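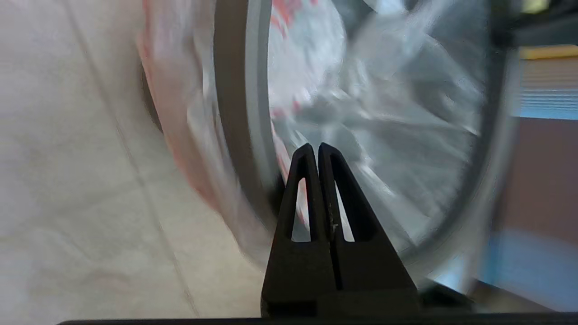 Lumby übernimmt Spezialpapiergeschäft von Thibodeau

Ammont, 17. März 2026 – Die Lumby GmbH hat den Geschäftsbereich Spezialpapiere der Thibodeau AG übernommen. Ein entsprechender Vertrag wurde von beiden Unternehmen unterzeichnet. Über den Kaufpreis wurde Stillschweigen vereinbart. Die Übernahme steht unter dem Vorbehalt der kartellrechtlichen Freigabe und soll im August abgeschlossen werden.

Zum Geschäftsbereich gehören 2 Werke in Ammont und Hornamville mit zusammen 305 Beschäftigten. Hergestellt werden dort Filterpapiere, Etikettenträger und Dekorpapiere für die Möbelindustrie. Alle Arbeitsverträge gehen mit dem Abschluss auf Lumby über, die geltenden Tarifverträge bleiben bestehen. Die Betriebsräte beider Werke wurden vor der Unterzeichnung informiert.

Lumby beliefert bislang vor allem Druckereien und Verpackungshersteller. Mit dem Zukauf kommen rund 132 Kunden aus der Filtertechnik und der Möbelbranche hinzu. Bestehende Lieferverträge werden zu unveränderten Bedingungen fortgeführt. Ansprechpartner und Bestellwege bleiben bis zum Abschluss der Übernahme gleich.

Das Werk Hornamville soll eine neue Streichanlage für Etikettenträger erhalten. Der Bauantrag ist eingereicht. Die Verwaltung des Geschäftsbereichs bleibt in Ammont.

Thibodeau will sich künftig auf Wellpappe und Karton konzentrieren.

Über Lumby
Die Lumby GmbH produziert und vertreibt Papiere für Druck und Verpackung. Das Unternehmen beschäftigt derzeit 1.222 Mitarbeiterinnen und Mitarbeiter.

Pressekontakt
Lumby GmbH, Unternehmenskommunikation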